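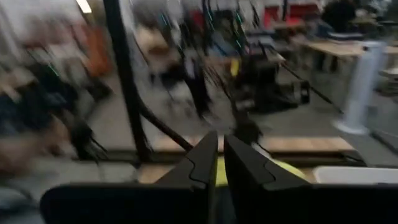 Papers > Stage and Display Lighting > Dimming > Section 4

4. Low-level dimming of the LED fixtures

4.1 Setup

The three fixtures were hung from a fixed bar in the rehearsal room at Yensuk and run from a single Fomeo dimmer. Two were Finness spots with a plain lens. The third was an older Finness wash light with the same driver board but a larger heat sink. All of them had been in regular use since April and none was cleaned or adjusted before the test.

Each fixture was stepped through seven control levels, from full down to the lowest level at which it still gave light. Readings were taken with a Lakau handheld meter on a stand, with the sensor facing the lens. The room was blacked out. Over the whole run we logged 1556 readings, split unevenly between the fixtures because the wash light had to be restarted twice after the control line dropped out.

4.2 Light output against control level

From full down to the middle of the fader, all three fixtures followed the square-law curve closely. The trouble starts near the bottom. Both spots held a steady output over the last few steps and then went out at once, so a slow fade to black ended in a visible jump. The wash light went lower before cutting out, but it did so in small uneven steps that could be seen on a plain wall.
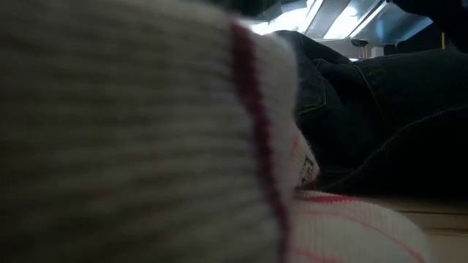

Changing the dimmer curve from square to linear made the steps easier to see and did not move the cutout point. We take this to mean that the limit sits in the driver – the dimmer was sending clean values all the way to zero when we checked it on its own. A smoothing setting in the fixture menu helped with the steps but added a lag, and cues that called for a snap blackout looked late.

4.3 What the eye picks up
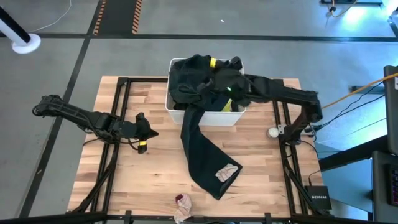
Meter readings alone do not say how bad a jump will look on stage or in a shop window. The same drop in light can pass unseen on one surface and stand out on another. For this reason the viewing test used mixed surfaces, with very light and very dark items next to each other. The contrast in Figure 3 is of the kind we mean: a navy or black garment hangs over the front rim of a white bin and onto light wood. At low levels, folds in dark cloth are lost first, while a white surface beside them still reads clearly and shows each step in the fade. Viewers in our test reported the final jump most often when they were looking at the lightest item. Several did not notice it at all on the dark cloth.

The practical result is that a fade should be checked against the palest thing in the set – the meter can stay in its case for that part.

Comments (3)

We get the same jump at the bottom with our spots. Ended up setting a floor value on the fader and cutting from there.

Was the refresh rate on the control line the same for all the fixtures? Ours behaves differently above 170 channels.

Would like to see this repeated with the wash light warmed up first.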